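Book Conservation Workshop, Goscombe Library
Workbook entry, August. Romance and young adult fiction, reading group sets

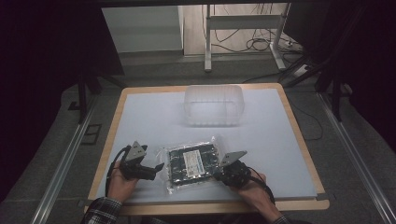

Work surface with open container and bagged item.

Entered 9:40 a.m. Continued after lunch.

The Oltby reading group set was received back from its second round of loans. The set is the two-part novel Fledora, in which the first volume is told by the sister who stays and the second by the sister who leaves. There are 40 copies, 20 of each volume. All were checked in against the loan sheet and none is missing.

Condition is poorer in the first volume. Eleven copies have loose text blocks at the front hinge, and the break falls in the same place in nearly all of them, between pages 116 and 117. This is the end of the letter chapter. Readers evidently press the book flat there, and the adhesive in this printing is brittle. The second volume shows no common point of failure. Three copies have bumped corners and one has a stain on the fore edge that does not reach the text.

Treatment agreed for the eleven: clean the spine, apply two thin coats of PVA, line with Japanese paper, leave under weight overnight. Copies 4 and 9 were done this morning as a trial. Copy 4 opens well. Copy 9 was lined too far toward the joint and is stiff at the title page. It should be redone with a strip 5 mm narrower. Do not trim the existing lining in place.

Y. Poulain asks that reader markings be kept. He is preparing the discussion notes for the next group and wishes to record which passages have been underlined. Pencil is therefore to be left alone in both volumes. Adhesive notes are to be removed, with the page number written on the slip in the copy's envelope. So far the slips show heavy use of the station chapter in volume two (pages 60 to 65), which retells the quarrel from the first book. Several readers have written the matching page from volume one in the margin. One has written "so she did hear him" and underlined it twice.

For the record, I read both volumes while the trial copies were under weight. The first seemed to me the better made story, but the second changes how one takes the departing sister, who is hard to like until she is given her own account. The ending on page 242 is abrupt. A blank leaf follows it, and four borrowers have used it to write endings of their own. These leaves are to be treated as part of the copy and not replaced. Poulain agrees.

Supplies: the fine Japanese paper is down to one roll. The Pons board used for the slipcases is adequate, although the last delivery was cut slightly out of square and each sheet must be checked before folding.

Outstanding:
Copy 9, remove lining and repeat.
Remaining nine copies of volume one, hinge repair.
Corners on volume two, copies 2, 13 and 18.
Slips to Poulain when the envelopes are complete.
Confirm with Oltby whether the group wants both volumes sent together or the second held until the first has been discussed. The loan sheet says together. Their last message says otherwise.

Closed 4:15 p.m. Copy 4 returned to the shelf.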